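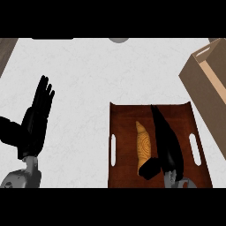

骨头也会累：为什么不能一年到头只练一样

先讲一个坏消息：你的骨头还没长完。再讲一个好消息：正因为没长完，你明年还能再长高一截，裤子又要重新买，这件事请你自己去跟家长说。

小孩的长骨头，比如大腿骨和小腿骨，两头附近各有一层软骨，叫生长板，也叫骺板。它像一个小小的施工队，天天在那里添新骨头。施工队干活很卖力，可是工地嘛，总比盖好的楼脆弱一点。大人扭一下，可能伤到韧带；小孩同样扭一下，受伤的有时候是生长板。等你长大，施工队收工，软骨变成硬骨头，你就不再长高了，裤子问题也顺便解决。

什么叫“练伤了”

受伤有两种。一种很有戏剧性：砰的一声，摔了，全场都看见了。另一种一点戏剧性也没有，今天有点酸，明天有点疼，后天跑步像一只有心事的鸭子。第二种叫过度使用损伤，意思是同一个地方被用了太多次，来不及修好。

身体其实每天晚上都在修东西。你投球、跳绳、踢腿的时候，肌肉和骨头会受到一点点压力，休息的时候它们补一补，补完还会更结实。可是如果还没补完，你又来了，又来了，又来了，那就好比墙上的水泥没干，你非要往上面贴海报。

小威的膝盖

魏伟东今年10岁，外号小威，在Trandthorpe少年足球队踢前锋。春天踢，夏天踢，秋天踢，冬天改到室内接着踢。他一周训练5天，剩下的时间在走廊里踢一只袜子。

到了六月，他膝盖下面那块鼓起来的骨头开始疼，跳一下疼，跪下来捡袜子也疼。他的办法是谁也不告诉。这个办法用了大约6个星期，效果是更疼了。

后来是教练努阿拉·基奥发现的，她看见小威上楼梯只肯用一条腿。医生检查以后说，大腿前面那块大肌肉下端连着一根很结实的筋，一直拉着膝盖下面还在生长的地方，拉得太勤，那里就闹意见了。这种毛病在爱跑爱跳、正在长个子的孩子里很常见，多半会慢慢好。小威得到的药方是少踢一阵，学几个拉伸动作，还有，把袜子还给它的主人。

那段时间他去游泳了。他说游泳很无聊，然后整个夏天都泡在里面。

换着玩，不算偷懒

足球用腿多，游泳用肩膀多，爬攀岩墙连手指头都要上班。换一种运动，刚才累坏的地方就能歇一歇，别的地方也学到新本事。小威的队友阿蕾芭冬天打羽毛球，春天回来踢球，转身比以前快，她自己坚持说是因为换了新鞋带。

每周最好至少有一两天不训练。不训练的意思是不训练，不包括“我就在院子里随便跑六十圈”。一年里面，也要让自己从同一个项目里出来放几次长一点的假。

哪些疼要说出来

练完以后肌肉有点酸，过一两天就没了，这很平常。下面这些就要告诉家长或者教练：

疼总在同一个地方，用手指就能指出来。
越练越疼，或者晚上疼得醒过来。
肿了，或者走路一瘸一拐。
关节卡住，弯不下去或者伸不直。

如果是摔了以后不敢踩地，或者胳膊腿的形状看起来不对，就别等到星期四训练完再说，当时就喊大人，当天就去看医生。也不要自己揉一揉、掰一掰，你不是在修自行车。

有的小朋友怕一说疼，就上不了场。这个担心有道理，确实可能要坐几场板凳。可是早点说，常常歇得短一些；憋着不说，板凳可能要坐到你认识上面每一颗螺丝。

试一试

拿一张纸，画七个格子，把这个星期的训练写进去，体育课也算。如果七个格子全满了，拿给家长看，一起商量擦掉哪一格。用铅笔写，擦起来方便。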